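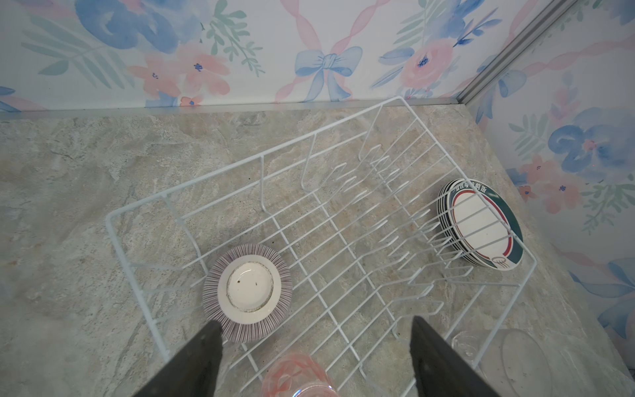 Please do not send me a box of things I can buy on my own street, wrote one of the persons who answered our survey, and our group kept this sentence on the first page of our notes until the end of the project.

Our project studied how people choose a food gift box on the internet when the receiver lives in another town. We worked with Hilta, a small shop in Tramham which sells boxes with cheese, jam, biscuits and tea. The shop wanted to know why many visitors looked at the boxes in December but did not finish the order.

Method

We sent a questionnaire to the customers on the mailing list of the shop and received 617 answers. From these, 508 were complete and we used only them. After this we made telephone interviews with 10 customers. We also ordered one box from Hilta and one from Olmedo, a larger seller, to compare the packing and the card.

Results

The price was not the main difficulty. Most people wrote that they could not see the delivery day before the last step of the order, and they were afraid that the gift would come late. The second difficulty was the message card. At Hilta the card allows only 100 characters - for a birthday this is enough, but several customers wanted to write more to a parent or a grandparent.

In the interviews people spoke warmly about local products. They liked to read the name of the village where the jam was made. The Vovwood box, which has only products from one valley, was mentioned often, also by people who had never bought it.

Limits of the work

Our answers come only from people who already know the shop. We could not reach the receivers of the gifts, and their opinion is missing here. The shop has moved the delivery day to the first page of the order, but we had to finish the report before the new sales numbers were ready.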